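4. Resultados: el recordatorio por mensaje y la asistencia a juicio en causas por hurto leve
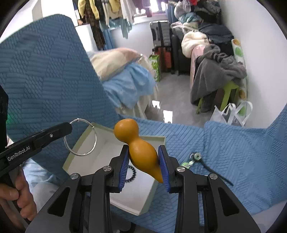
Nafula Magesa

25 oct 2026
Lectura: 4 min
2 comentarios

Figura 2. Objeto amarillo anaranjado con forma de calabaza, sujeto entre las almohadillas azules de una pinza negra.

4.1. Composición de la muestra

El registro del juzgado de Candville nos dio 1503 citaciones por hurto en comercio, un volumen que al empezar el proyecto ni nos atrevíamos a esperar. De ellas seleccionamos 600 con teléfono móvil verificado y primera comparecencia pendiente. Dos se retiraron antes del reparto porque la fiscalía archivó las causas, de modo que el análisis se hace sobre 598 personas, asignadas al azar al grupo con recordatorio o al grupo de control. El resto de las citaciones sirvió para describir el contexto y no entra en ninguna comparación.

Los dos grupos se parecen mucho en edad, distancia al juzgado y valor declarado de lo sustraído. La única diferencia apreciable está en el turno: en el grupo de control hay algo más de vistas de primera hora. Los modelos la incorporan como covariable y los resultados apenas se mueven.

4.2. Efecto sobre la incomparecencia

¡Y aquí viene lo que más nos entusiasma! Quienes recibieron el mensaje la víspera acudieron con más frecuencia que quienes solo tenían la citación en papel, y el efecto aparece en todos los tramos de edad. Es más marcado entre las personas citadas por primera vez – justo las que, según las entrevistas, confundían con más facilidad la citación con una notificación sin fecha.

Las órdenes de detención por incomparecencia siguen la misma dirección, aunque con más ruido. Parte de ese ruido es administrativo: en Candville la orden no se dicta siempre el mismo día, y algunas se dejan sin efecto cuando la persona se presenta por su cuenta en la semana siguiente. Por eso tomamos como variable principal la asistencia a la vista y dejamos la orden como secundaria, tal como figuraba en el protocolo.

4.3. Lo que cuentan las personas citadas

Rostyslav Kovalchuk y Ye-seo Jin realizaron las entrevistas, y releerlas ha sido una de las partes más bonitas del trabajo. Aparecen motivos muy terrenales: un turno que no se pudo cambiar, una dirección antigua en el expediente, el autobús de Yaman que no llega antes de la apertura. Un hombre explicó que había guardado el sobre sin abrirlo («pensé que era otra multa»). Varias personas dijeron que el mensaje les sirvió sobre todo para saber a qué puerta ir, algo que la citación impresa deja para el reverso.

No encontramos indicios de que el mensaje se viviera como una amenaza. Musyoka Mbwambo revisó el tono de las tres versiones piloto y descartó la que mencionaba la detención en la primera frase.

4.4. Comprobaciones adicionales

Repetimos el análisis excluyendo los mensajes que el sistema Gidex marcó como no entregados y también contándolos como entregados. La conclusión se mantiene en ambos casos. Queda abierta la cuestión de los teléfonos compartidos, frecuentes en los barrios cercanos a Nernum, y con los datos disponibles no podemos separar quién leyó el aviso de quién era su destinatario. En la sección 5 proponemos una forma de medirlo.

Compartir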